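Bench notebook – hide glue, continued
18 October 2021
3 comments · 12 shares

Picked up where we left off with the Baptista chairs. Two of the front rail joints opened again over the weekend and the old glue came away in flakes, so I want a batch that sets slower and stays a little more flexible.

Soaked 100 g of dry glue from Zastden in cold water overnight. It swelled evenly, no hard grains at the bottom of the pot. The Cellau glue we used last time still had grit in it the next morning and I ended up straining it through a stocking. Not buying that again for chair work. It can go to sizing.

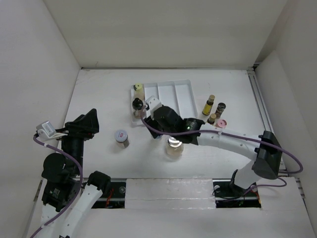 Photo: Olga Carrilho

Heated in the double pot, held at 60 C. The thermometer on the small pot reads two degrees high against the glass one, so the dial has to say 62. Wrote that on the lid in marker.

First brush-out on beech scraps: too thick, strings off the brush. Added water a spoonful at a time until it ran in a thin stream and broke into drops near the end. Open time after that was about 52 seconds on bare wood, longer on a warmed piece. Warming the parts with the heat gun on low helps more than thinning does. Thinning much further starves the joint.

Tried urea in a second pot at 10 percent of dry weight. Much easier to work with, stays liquid long enough to seat a tenon and check it for square. Left the clamps on until the next day. Don't know yet how it holds in a damp room. Salvador says the Zarnance shop uses 5 percent and no more, and they do mostly drawers.

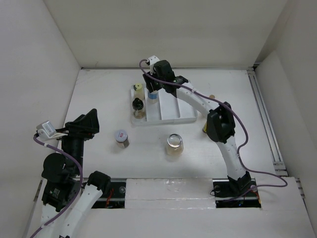
Test joints, six in all, three plain and three with urea. Marked P1 to P3 and U1 to U3 in pencil on the end grain. They go on the shelf by the window and get broken on the vise next week. I'd like to see wood fiber on both faces. If U comes out clean on one side, go down to 5 percent and repeat.

One chair has 1842 penciled under the seat rail. Could be a date, could be a stock number. Left it alone and kept the steam away from it.

To do:
– wash the brushes in hot water, not the solvent tin
– throw out the pot from the end of last month, it smells
– order 40 more dowels, the 8 mm ones
– ask Olga if the Baptista people want the old finish kept on the arms

Share this entry · 3 comments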